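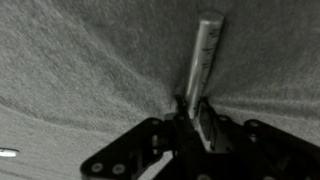
Too much squeeze, was the word from the other bench before I'd even got my coat off, and why not drop the current limit first and leave the fingers alone. Fair. Tried that on the old ones in October and things slid out as soon as the arm sped up, but the old ones had no pads to speak of. Will try again.

2/5/26, Nedesside workshop, arm build (Skallow gripper, second set of fingers)

Close command now stops at 2000 counts, was going all the way to the hard stop. Much quieter. Config saved as 1709 on the shared drive, do NOT overwrite, the one before it has the wrist sign flipped.

Metal cylinder is the easy one. Straight sides, stiff, fingers go square on it. Trouble is the felt. If I come down too low the tips take up a pinch of cloth with the part and the whole lot comes along. Raised approach by 7 mm, better on the rod, too high for anything flat. Need a height per object, not one number for the table. Boring but there it is.

Left bracket: screws had worked loose again. Threadlock this time. Grorkport sent the wrong length for the spares so I've cut two down with the junior hacksaw and filed teh ends.

Wrist camera is all right for lining up on the rod. Grey on grey otherwise, can't tell a fold from an edge half the time. Colour would help but the Adugna driver only gives me mono at the rate I want — ask on their list.

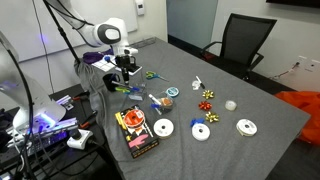
Arm over the left end of the table. Ribbon, bows, tape, scissors etc. on the felt.

Order to try things in: ribbon spools, then tape rolls, bows last. Bows will crush I expect, want a softer close for those, maybe half the current. Scissors not until there's a proper stop button on this side. Pens somewhere in the middle, they roll.

Cable on the gripper snags if joint six goes past 17 degrees the wrong way. Have put a soft limit in, it's a bodge, wants a longer lead and a clip halfway up.

To do
— softer close as its own command
— heights file, one line per object
— iron the felt?? or tape the corners down
— longer lead, order with the right screws this time
— put the stop button on the list for next build night

Left the limit at the lower current, rod only so far. Not tried it at full speed.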